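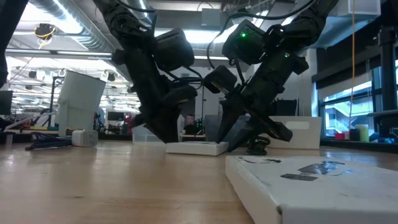 Ticket: Candidate forum sign-up page, name showing wrong and reminders going out twice
Product: Flirkard event pages and mailings
Account: Ullavness Town Council Election, candidate forum
Opened by: Rhydian Prothero
Handled by: Wirness support desk
Priority: High (changed from Normal)
Status: Closed

Rhydian Prothero, Monday, morning
We are using Flirkard for the sign-up page and reminder emails for the council candidate forum in Ullavness. There are two problems.

First, one of the candidates is Bohumila Šimko. Her name is correct on the sign-up page but in the reminder email it comes out as "Bohumila ?imko". The subject line is fine. It is only wrong in the body, in the list of speakers. She has noticed and so has her campaign.

Second, people are getting the reminder twice. I have replies from residents complaining. At first I thought they had signed up twice but I looked up several of them and each has one entry.

The list is almost 800 addresses. The next reminder is scheduled for this evening and I don't want it to go out like this.

Wirness support, Monday
Thank you for the report. A few questions so we can look at the right thing.

Was the speaker list typed into the email or does it come from the event page?
Was the sign-up list imported from a file at any point?
Is there more than one reminder turned on? You can check under Mailings, then Scheduled.

We have not changed anything on your account yet. If you want to be safe, open the evening mailing and press Hold. It keeps the text and the list.

Rhydian Prothero, Monday
Held it.

The speaker list comes from a spreadsheet. The town clerk's office sent it over and I used the "Fill from file" button. The file was saved out of Weldu, which is what they use for the ballot paperwork.

The sign-up list was partly imported. Most people used the page but we also had paper sheets at the library, and those were typed up and brought in as a file.

Under Scheduled there is one reminder.

Wirness support, Monday
Thanks, that helps with the name. Weldu saves its files in an older text format unless told otherwise, and the letter Š does not survive when our email builder reads it. The event page reads files differently, so the name looked right there.

Please try this:

1. Open the original file in Weldu, or ask the clerk's office to.
2. Choose Save As and set the text format to Unicode.
3. In Flirkard, open the mailing, delete the speaker block and add it again from the new file. Replacing the file without deleting the block will keep the old text.
4. Send a test to yourself only.

We are still looking into the duplicates.

Rhydian Prothero, Monday, after lunch
Got a new file from the clerk. Did the steps. The test still shows the question mark.

I tried typing her name into the block by hand and saving. It looked right in the editor and then went back to the question mark in the test.

Wirness support, Monday
We can reproduce that. The test is being built from a stored copy of the block. Deleting the block should clear the stored copy, but on held mailings it doesn't. That is a fault on our side and has been passed to the developers.

For now: make a copy of the mailing (Mailings, then Copy), delete the block in the copy, and add it there. Leave the original on hold. Please don't delete it yet -- we want to look at it for the second problem.

Rhydian Prothero, Monday
The copy works. Name is correct in the test, on my laptop and on my phone. I also sent one to Ms. Šimko's campaign and they confirmed it.

What about the doubles? I still can't send this to the full list.

Wirness support, Monday, 3 p.m.
Found the cause. When the library sheets were imported, the "Create a new group" box was checked, so those people were put in a group of their own called Import 2. They are also in the main group, All Sign-ups. The reminder was set to go to both groups. Flirkard normally removes repeats before sending, but that setting was turned off on your account, under Account, then Sending.

It was off before the import, according to the account history. The history doesn't show who changed it.

To fix it, turn on "Send once per address" and remove Import 2 from the recipients of the copied mailing. Either one would do, but we suggest both. Nobody will be dropped, as everyone in Import 2 is already in All Sign-ups.

Rhydian Prothero, Monday
Did both. The recipient count went down to what I expected.

There are 16 addresses now marked Unsubscribed. I assume these are people who were annoyed at getting it twice. Can I put them back?

Wirness support, Monday
No, we can't reverse an unsubscribe, and you shouldn't add them again by hand. They can sign up again from the event page if they want the reminder. Their seats at the forum are not affected. Unsubscribing only stops the mail.

Rhydian Prothero, Monday, evening
Understood. Sent the copy. I got one email and the name is right. A couple of residents I checked with also got one.

Is it OK to delete the held one now? I don't want somebody to release it by mistake on the night of the forum.

Wirness support, Tuesday
Yes, we have what we need from it. Please go ahead and delete it. The stored copy fault stays open with the developers under a separate ticket, and you have been added to that one so you will get a note when it is fixed. Until then, use Copy if you need to change a block on any held mailing.

Closing this one. Replying to this message will reopen it.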